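Posted April 22, 2025

So the budget for our little robot project is finally down on paper – all one page of it! Mairéad Gilmartin and I have been going back and forth on whether to buy the second Cinska gripper now or wait, and I keep changing my mind.
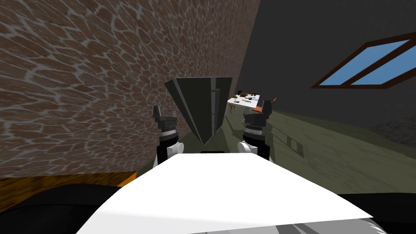
Two arms cost more than twice what one does, I've found. The Kornow mounts are $220 each, the cables were another $55, and then Foley wants $100 for shipping. I do like having a gripper on each side though, and I've got my eye on that white table past them with the orange chairs, mostly as a future sorting job. That's for next year's money.

Anyway, we're doing all the planning in simulation first. Mairéad set up the rooms in Rera and it's been so much cheaper than breaking things (ask me about my old shop vac).

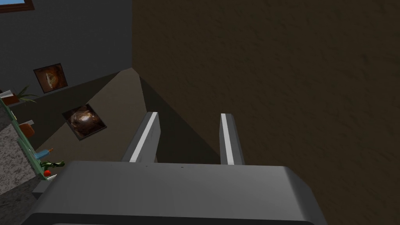

Open gripper, brown wall, and my favorite galaxy picture off to the left.

My big open question is the fingers. A spare set is $186 and I'd really like one on the shelf before we start,
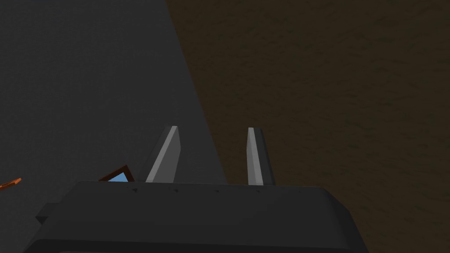

but Mairéad says to order the mounts first and see what's left over. She's probably right. I'm sending her the spreadsheet tonight, and if you've bought from Foley before, please tell me how long delivery took!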